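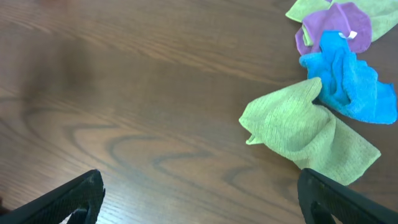 Home-built cloth folder at Ulby workshop reaches its second gripper revision

A cloth-handling robot under construction at the Ulby shared workshop has been fitted with a new pair of gripper fingers, according to the project log for November. The build, named Vilitz, picks up microfiber cleaning cloths from a crumpled pile, lays them out on a tabletop and folds them.

The arm carries a two-finger gripper with a camera at the wrist. Its fingers are black, with a textured pad on the inner face of each. The earlier set had smooth pads and tended to slide off a hem when the closing force was kept low enough to spare the motor. The textured pads hold at the same setting.

Cloths in lime green, purple and turquoise are used for picking trials. Color is the main cue for separating one cloth from the next, and two green cloths on the same pile remain a weak point. When they touch, the software often treats them as one. A depth check is planned but has not been written.

The log lists 1,020 grasp attempts with the new fingers, of which 179 failed. Most of the failures were empty closes, where the fingers met above the fabric. The rest were drops during the lift or cases in which a second cloth came up with the first.

Folding starts from a corner. The program looks for the point where two hems meet, opens the fingers wide and lowers them on either side of it. Stitched hems are easier to locate than the pile of the towel, which changes shade with the direction of the light. Old crease lines can also be mistaken for an edge, and the current version discards any line that has the same color on both sides. 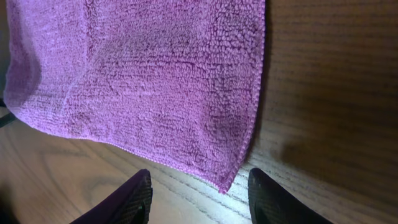 Parts and remaining work

The wrist bracket was designed by a member who signs the log as Cosberg. The control software is a branch of Ó Flaithearta, a small motion planner maintained by the same workshop. Two changes were made to it for this build: a slower final approach to the table, and a stop when motor current rises before the fingers have closed.

Camera blur during fast moves is still unresolved. Frames taken while the arm is swinging are dropped, and the arm waits 20 milliseconds after each move before it takes a new one. The wait will be tuned again once the cable run along the forearm has been changed.

The next bench session is on Saturday. Drawings for the fingers will be released after the pad thickness is settled.

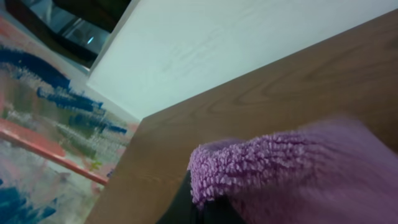
Can the gripper be used on fabrics other than microfiber?

Thin cotton has been tried and is picked up less reliably, as the fingers need some thickness to close on. Heavier towels are within the lifting range of the arm, but the fold program has no settings for them yet.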